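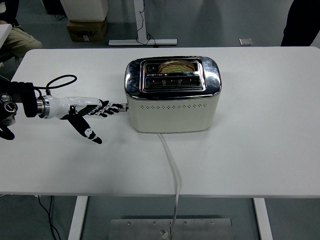 One slice in the back, front slot glowing away on its own.

Opinion > Kitchen > Small Appliances

I will defend the two-slot toaster until somebody pries it off my counter. My sister-in-law has one of those big countertop ovens with 6 settings, and she keeps telling me I should get one too (it does bagels! it does leftover pizza!), and every time I visit I stand there in the morning turning knobs and wondering where my toast is.

All I want at breakfast is a slice of bread, a lever and a slot. I love a cream body with a shiny chrome top, the kind that shows every fingerprint, and I even love the little row of vent holes along the bottom, which do a job and look pretty doing it. My own is a Darow I bought secondhand one August, and it has outlived two kettles and a blender.

Now, I do have a complaint, and it's the empty slot. I live alone, I eat one slice, and on mine both sides heat up no matter what. Why am I warming the air over there? The Drelon my neighbor has lets you switch one side off and I'm jealous every time I see it. Put that on every toaster, please!

And while I'm at it, put the cord at the back. A cord that comes out the front and wanders across the table is going to meet my coffee mug sooner or later.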